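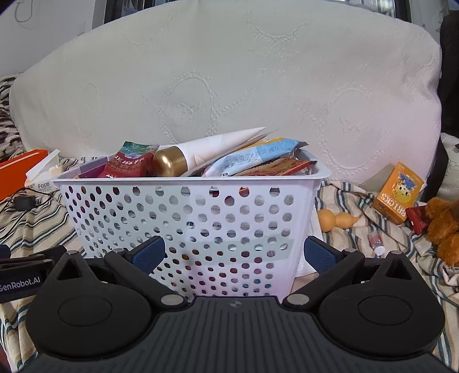 Werkia wrote back to us that our demonstrations are too similar, and that a policy trained on them will learn the basket and not the grasp. Is this correct?

We collect picking data with a hand-held gripper, from a basket full of packaged snacks and small things such as a cream tube. We have 152 demonstrations in four layouts. In layouts from the training, the arm picks well. When we mix the packages again, it goes to the place where the object was before. Should I collect more in the same four layouts, or make new layouts with fewer demonstrations in each? We have time until May.

posted by quietlinkage

padnine

More layouts. We had the same trouble in the Ino project. With six layouts the arm closed its fingers on air very often. Then we mixed the packages after every demonstration, and it became better with less data than before. I don't have the exact numbers here, sorry. Also move the basket itself a little, and turn it.

ribbed_joint

just collect 1000 and it will be ok

slow_servo

I agree with padnine, but please check one thing first. Keep some layouts only for testing and never train on them. If you split your 152 demonstrations at random, the same layout is in both parts and the result looks too good. We made this mistake at Stovdale and had to repeat the whole evaluation.

Soft bags are also more difficult than a tube, because they change shape when you press them. I would report the success for bags and for tubes separately. One average number will hide it.

quietlinkage

Thank you, our split was random. I will divide by layout and write the result here.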